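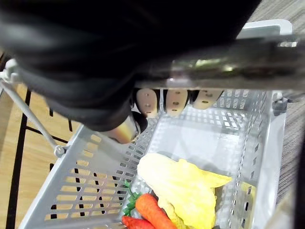
The Clasach is a three-pad adaptive gripper made by Trernley for mid-sized arms, and it's the one we sell the most of to people who told us they wanted something else. It comes in at 749 grams without the sleeve and it closes at a sensible pace. Most buyers want to know whether it can get down into a container and come back out with something, which is a fair question, and the spec sheets are oddly shy about it. In our grocery trial the beige pads went in over the rim of a plastic shopping basket, above a pale yellow toy cabbage and a couple of carrots, and there wasn't a great deal of spare room in there for the rest of the hand. If your containers are narrower than a shopping basket, measure them first. Measure the gripper too, with the sleeve on. It puts on weight.

At a glance

Maker: Trernley
Model: Clasach, wrist mount
Mass: 749 g, bare
Cable length: 440 mm, wrist to first joint
Pads: three, beige, replaceable
Sleeve: black, sold separately
Controller: Divach or Fitzsimmons (see further down)
Ships from: our own shelf, usually

What we tried it on

We test grippers on shopping. The standard blocks and cylinders are fine for a brochure photo, but every gripper we've ever stocked can pick up a block. Groceries have handles that fold the wrong way and bags that change shape while you're holding them. Our bench list for the Clasach was:

Produce, artificial, lifted from a slanted tray
Produce, artificial, lifted out of a basket
Basket, empty, by the handle
Basket, loaded, by the handle
Plastic bag, stuffed, held against the forearm

We ran the same list with a finger-style hand for comparison. Customers keep asking which they should buy, and "it depends" has stopped working on the phone.

Handles

Folding basket handles are the great leveller. A thin bar that pivots at both ends will swing away from anything that approaches it with too much confidence. Jointed fingers can curl under and around the bar, and once they're closed they tend to stay put. Flat pads pinch it instead, and a pinch on a thin bar is only as good as your approach angle.

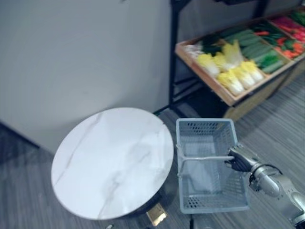 Grip it near one end and the whole basket wants to tip, whatever hand you've got. Grip it in the middle and you'll have better luck, provided your vision system agrees with you on where the middle is. Ours was out by a bit for most of April. We blamed the gripper for a good while before we checked the camera calibration, and we'd suggest doing that in the other order.

If handles are most of your work, buy fingers. We'd rather tell you now than process the return.

Produce

Pads do well here. Cabbages are easy, being large and forgiving. Carrots are fine if you come at them across the long side. Anything small that has rolled up against a basket wall is a nuisance, and the Clasach will chase it along the grid like a cat with a bottle cap. Slowing the last part of the approach helps. So does putting fewer things in the basket, if your customer allows it.

Don't expect test results from toy vegetables to carry straight over to real ones. The toys don't bruise. We recommend a lower closing force for anything you plan to eat.

Bags

The bag test is mostly a test of the arm. You hook or pinch the gathered neck, pull the load in against the forearm and hope that nothing sharp is waiting for it. A padded sleeve earns its keep at this point, as the bag rests on something soft and doesn't find the bolts. It also keeps loose plastic out of the joints, where it likes to go.

Cameras mounted at the wrist will see a lot of bag and not much else. Plan your route before the bag comes up, or add a second camera higher on the robot. We carry brackets for both positions and have no strong feelings about which you buy.
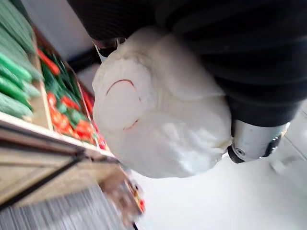 Choosing a controller

The Clasach will talk to either of the controllers we stock.

Divach: The cheaper one. Simple open and close, force set by a dial on the side, and a manual that was plainly written by someone in a hurry. It's fine for single-arm benches and teaching labs.

Fitzsimmons: Logs force and position, stores up to 2,000 grip profiles, and lets you name them. You'll use six. The display is a pleasant colour and the fan isn't quiet.

Price and spares

Clasach gripper, pads fitted: $2,000
Divach controller: $440
Fitzsimmons controller: $618

Pads wear at the tips first. Replace all three together or the grip goes crooked. Sleeves are listed under Accessories, in one size, and you should fit yours before you connect the wrist cable. We've done it the other way round, and it took a whole afternoon to undo.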